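Care of Stone Countertops at Home

Marble is a beautiful stone, but it is soft and it does not forgive acid. I have lived with marble in two kitchens, and these are the habits which stayed with me.

Daily cleaning
Wipe the surface every evening with a soft cloth and warm water. One small drop of dish soap is enough. Dry it after with a second cloth, otherwise the water leaves gray spots. Vinegar, lemon and bathroom sprays must stay away from it, also when the bottle says "natural". I use the plain Skukari stone soap, 3 capfuls in a bucket, but any neutral soap will do the same work.

Oil stains
Mix 200 grams of baking soda with water until it is thick like yogurt. Put it on the stain, cover with kitchen film and leave it for one night. In the morning lift it with a plastic scraper. An old stain can need this treatment four times, so please be patient.

Dark marble with thin white veins hides coffee quite well, but dull marks from lemon juice show on it very quickly. Look at it from the side, against the window, and you will find them.

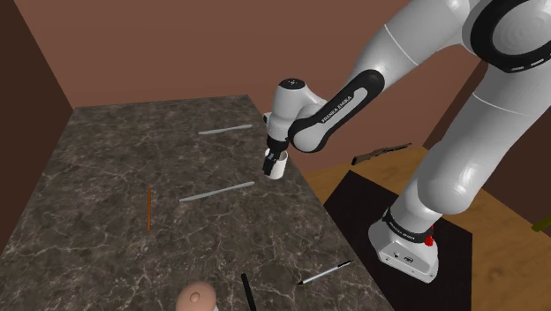
Sealing
Drop a little water on the stone and wait ten minutes. If the place becomes darker, it is time to seal again. Apply the sealer thin, in small circles, and take off the rest before it dries. In my kitchen I do this each November.

Where stone meets wood
Crumbs and water like to collect in this joint. Clean it with an old toothbrush and dry it well, for the wood can swell. If there is silicone in the joint and it turns black, cut it out and make it new.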